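Vevdale Peel-and-Stick Vinyl Floor Planks: My Review After One Winter

When we moved into our apartment, the kitchen floor was the part I liked the least. It was old sheet vinyl in a yellow color, with a burn mark near the stove and one corner that was always lifting. I wanted real tile, but my husband reminded me that we would probably sell the place in a few years. So I started to read about planks that you stick down yourself, and after two weeks of comparing I ordered the Vevdale ones in the color they call Pale Ash.

I installed them in November and I wanted to live with them for a while before writing. Many reviews on the internet are written on the same day when the floor is finished, and on that day every floor looks good.

What comes in the box

Each box has 17 planks, a paper template for cutting around pipes, and an instruction sheet. The sheet is short but the drawings are clear. The planks are thinner than I expected, and you can bend one quite easily with two hands. One plank in my order had a damaged corner. I used it in the place under the refrigerator, so I did not write to the shop about it.

The box does not include a roller, a knife or primer. For me this was a small disappointment. The primer is described as "recommended" on the sheet, but after my experience I would call it necessary. My neighbor Milagros Pangilinan put down the same planks in her laundry room without primer, and along her door some of them started to move after one month.

Preparing the old floor

I must say that this part takes more time than the installation. I cut away the lifted corner of the old vinyl and filled the hole with a patching compound from Kohlhase, which dries hard and can be sanded the next day. After that I washed everything two times with a degreaser. The area in front of the stove needed a third time.

Please do not skip the filling. The planks are soft, and every small hole or bump below will show through them when the light comes from the side. I missed one little bump near the balcony door, and every morning I see it with my coffee.

I let the primer dry overnight. The can says that one hour is enough, but the kitchen was cold and it was still a little tacky in the evening when I checked it with my finger.

Laying the planks

The first row is the one to be careful about. I made a chalk line from the middle of the door to the opposite wall and started from there, as the sheet says. My first plank was a few millimeters away from the line, and by the end of the row I had a gap as wide as a coin. I pulled up five planks and began again. They came up without tearing, and they stuck well the second time, but I would not try it a third time because the glue had already collected some dust.

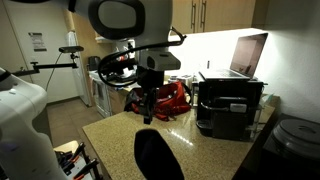 After the first row it went quickly. You score the plank with a sharp knife, bend it, and it breaks along the line. For straight cuts I needed only the knife and a metal ruler. For the curved cut at the radiator pipe I used strong scissors and warmed the plank a little with a hair dryer. Erlinda Salazar gave me this advice in the comments under my cabinet paint post, and I thank her very much, because my first try with a cold plank ended with a crack.

I worked for two days, with a long break for my knees. If you do this alone, buy knee pads! I used a folded towel, and I regretted it for a week.

How it looks

The color is a bit more gray than in the catalog. In daylight it is nice and calm, and under my warm ceiling lamp it becomes almost beige. The pattern repeats more often than I would like. If you open all the boxes first and mix the planks before you start, you will notice this much less. I opened them one by one, and I have two planks with the same knot almost side by side near the sink.

The surface has a light texture. It feels pleasant under bare feet and it is not as cold as the old floor was.

After the winter

Most of it has stayed very well. The planks in front of the sink get water on them every day and they are still flat. I dropped a heavy pan once and it left a dent the size of a lentil, but no cut in the surface. Chair legs leave gray marks, which go away with a damp sponge and a little dish soap.

There are two problems. At the balcony door, where the sun comes in strongly, a thin gap has opened between two rows. I filled it with a colored filler pencil from Uvine and now I see it only if I look for it. The other problem is dirt. The texture holds flour and fine crumbs, and a broom does not get them all out. I vacuum first and mop after, and I use less water than I did on the old floor.

Price

I paid 1,513 for the whole project, and this includes the planks, the primer, the patching compound, a small rented roller and new baseboards. The baseboards were the expensive part, as I chose wooden ones. An installer gave us a price for ceramic tile and it was far above this, without the baseboards.

If you order from the Vevdale shop, order more than your floor needs. I had only three planks left at the end, and the lot number matters, because the color can change a little from one lot to another.

Would I buy it again?

For this kitchen, yes. For a bathroom I would think longer, and for a house where I plan to stay all my life I would save money for tile. It is a good choice if your old floor is flat and firmly attached. With a damaged or wavy floor, I think you will spend so much on the preparation that the low price of the planks does not help you.

I am now testing a small sample of the darker color, Smoked Walnut, for the hallway. It shows dust more than the light one. I will write about it when I have made a decision.

Last updated: May 15, 2020

Contact | Copyright Maricel Marquez | Back to top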